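Stair carpet cleaning

Last updated: September

Stair carpet cleaning is the removal of soil, grease and stains from carpet that is fitted on a staircase. It is treated as a separate job from the cleaning of room carpets, as the surfaces are small, the edges are many, and the wear is not equal. The middle of each tread receives most of the footsteps, while the riser stays almost clean.

Methods

Two methods are common. In hot water extraction, a cleaning liquid is sprayed into the pile and taken out again by suction through a hand tool. In low-moisture cleaning, a compound or foam is brushed in, left to work, and then vacuumed. Cleaners usually begin at the top step and move down, so that they don't kneel on the part already treated. Wool carpet needs a mild product and less water than nylon.

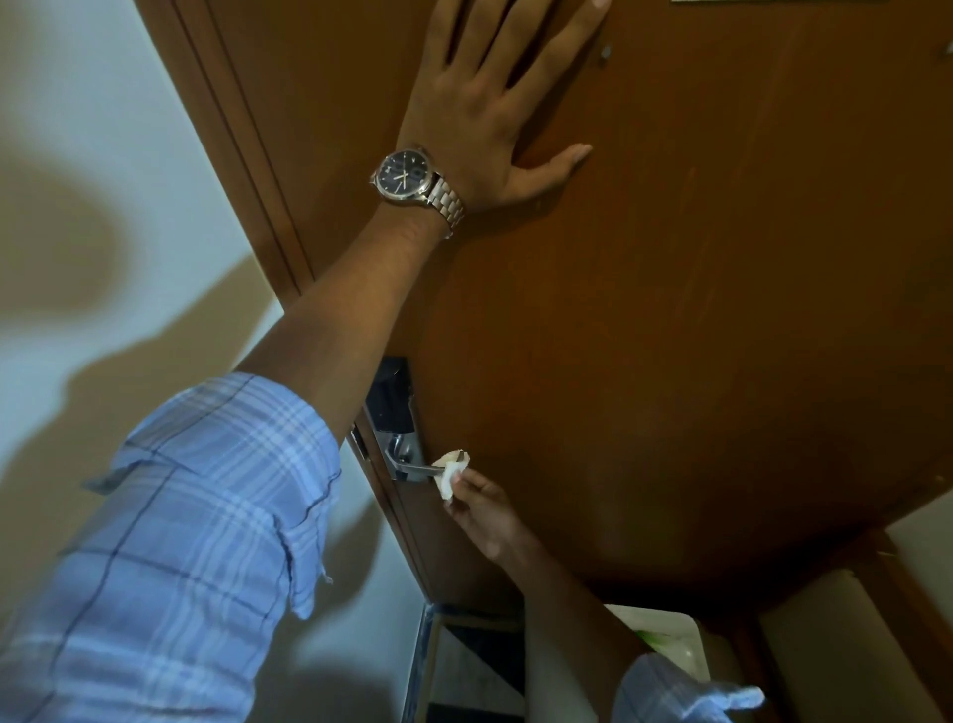
Usman Jadoon has argued that the order of work matters less than the dry vacuuming before it, and that one slow pass on every tread saves a second wash. In the trade manual of Stisier the same pass is called "the first clean." The manual recommends a hand tool up to 24 centimeters wide, because a wider one does not sit well on the nose of the step.

Drying time depends on the pile, the air and the amount of water used. Windows are often kept open, and a fan can be put on the landing.
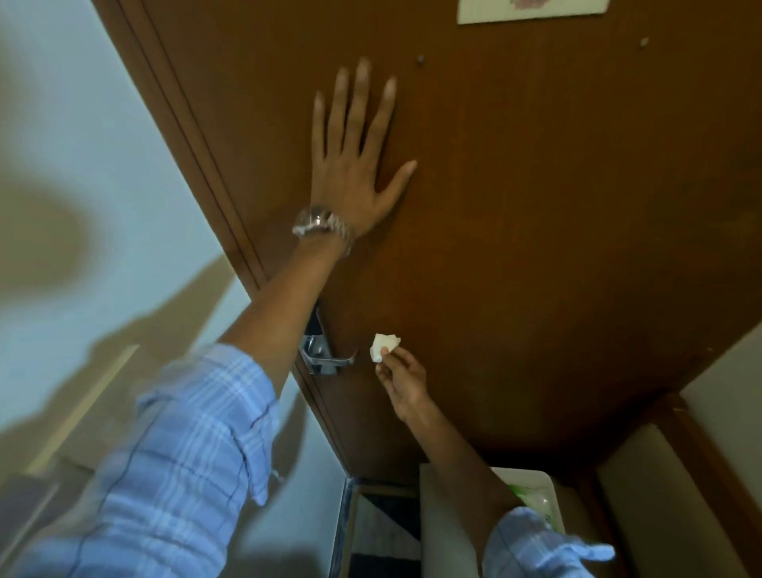 Pricing

Most companies charge by the step. In Hotolton, the firm Rizvi asks 43 dollars for a short flight and 104 dollars for a full staircase with 2 landings. Plarport, which works in the same town, gives one price for the house and includes the stairs in it. Stain treatment is normally paid extra in both cases.

Comments

stairsandall: The part about wool is correct. My runner became smaller after too much water.

M.K.: Does the price by the step include the riser? It should be written in the article.

Hallway Reader: For us it was included, but we had to ask before.

Contact the editors | Copyright, all rights reserved | Back to top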